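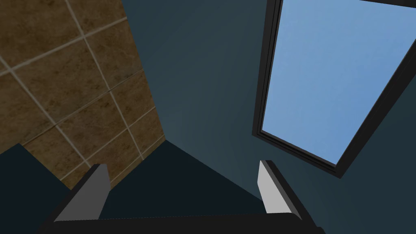 Left arm does not go to the counter after reset (Vuvurholm kitchen scene)

Opened by: Zeeshan Hashmi
Assigned to: Houda Radwan
Opened: 14 May 2019
Product: Jurkus simulator, two-arm robot model
Severity: 2
Status: fix in test

What happens

Load the Vuvurholm kitchen, reset, and start the pick task on the counter. The left arm should move over the worktop and come down on the silver curved piece. It lifts, stops over the wooden floor to the left of the counter and stays there with the gripper open. The right arm behaves as far as I can tell. No error is printed. The run carries on until the step limit (2,000) and is then marked as a timeout, so it looks like a slow run in the summary unless you open it.

I get this in 5 runs out of 6. The other one completes normally with the same settings.

What I have tried

Restarted the simulator. No change.
Deleted the saved scene and loaded it again from the Prurton share. No change.
Swapped the target to the watch. The left arm stops in what looks like the same place.
Ran the older two-arm demo in an empty room. Works every time.

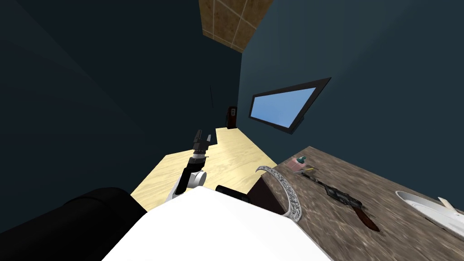 Left arm stopped over the floor, gripper open.

Comment, Houda Radwan

Reproduced on my machine. The arm is not stuck against anything. There are no contacts in the log for the left side, and if I send joint commands by hand it moves freely. The planner thinks it has arrived. Distance to goal is reported as nearly zero while the gripper is plainly nowhere near the worktop, so the goal itself is wrong.

Zeeshan, can you send the log with goal poses switched on? The setting is under Planner, Verbose. You will need to reset after changing it or it is ignored.

Comment, Zeeshan Hashmi

Log attached. The left goal is printed before the line that says the robot base has been placed. In the run that worked, the two lines are the other way round.
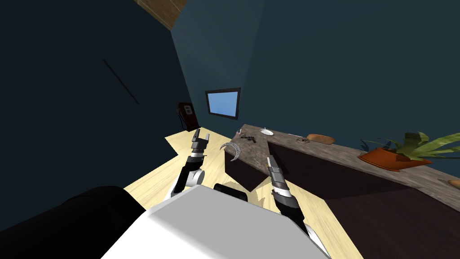 I also checked the right goal in the same log and it is always printed after the base line, including in the bad runs. I have not seen the right arm go to a wrong place yet, but it is only asked to close and wait by the corner of the counter, so a small error there might not show.

Comment, Hatem Hdmy's note moved from the duplicate ticket

Same fault with the Benkirane controller, so it is not the controller. If I put a wait of about a second between reset and the first goal it goes away. I would not want that left in.

Comment, Houda Radwan

Thanks both. The left goal is worked out from the base position, and on this scene the base is moved next to the counter late in the reset. If the goal is asked for first, it uses the old base position and is never worked out again. The empty room does not move the base, which explains the demo.

Change is in the test build. Goals are now held until the reset has finished. I have also made the planner stop with an error if the base moves after a goal is set.

Comment, Notburga Holzer

Please do not copy the hand-sent joint commands from this ticket to the real arms. The speed limits are off in that mode.

Comment, Zeeshan Hashmi

Test build installed. The first few runs reach the counter. Leaving it on repeat and will post the log here before the ticket is closed. The timeout label in the summary still needs its own ticket, Reda El Ouafi has said he will open it.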